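Local Records and Family History, Unit 2
Reading the death notice: handout
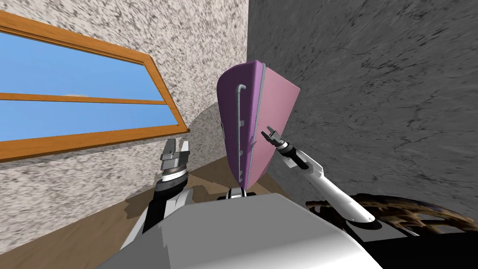 p. 2

Notice vs. obituary. Notice = paid, short, family writes it. Obituary = longer, sometimes staff written. Papers mix the two up so don't rely on the heading.

What to pull out first: full name, maiden name, age, town, service place. Then survivors. Order of survivors usually spouse, children, siblings, but not allways.

"Preceded in death by" - copy every name, even the ones you can't place yet.

Brumov index has 1,397 entries, 756 with a maiden name given. Lullolska burials are filed seperately, ask at the desk.

Married daughters often listed under husband's name only. Check against the census.

For Sunday: pick one notice, make the family chart, mark anything you guessed in pencil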